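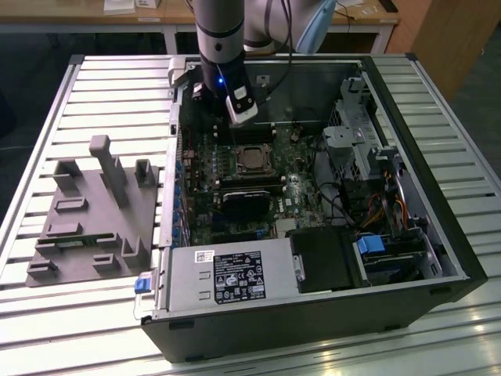
How to add more memory to an old desktop

My old tower had gotten so slow that I could start it up, make toast, eat the toast, and still be waiting on the desktop. A new computer wasn't in the budget in February, so I bought 2 sticks of RAM and did the job myself. I'd put it off for ages and it took me less time than finding the right screwdriver!

Before you buy anything

Look up your exact model and see which type of memory it takes (DDR3 and DDR4 don't fit each other's slots, and yes, I ordered the wrong kind first). Check the maximum the board will accept, too. My friend Arash Tehrani gave me a hand with that part.

Step 1. Shut down and unplug

Turn it off all the way, pull the power cord, then hold the power button for 10 seconds. Take off the side panel and lay the case down with the open side up. Touch bare metal on the chassis before you reach in.

Step 2. Take out the old sticks

Push the little clips at the ends of the slot outward and the stick pops up. Some boards only have a clip at one end — mine did, and I spent a while pushing on a piece of plastic that was never going to move.

Step 3. Put in the new ones

Match the notch to the bump in the slot, then press straight down with both thumbs until it clicks. It takes more force than you'd like. If you're using a pair, check the manual for which slots to fill.

Step 4. Start it up

Plug back in and turn it on. If you get beeps or a black screen, shut down, unplug and reseat the sticks. I had to do that once. Then check the memory total in your system settings, and put the panel back on.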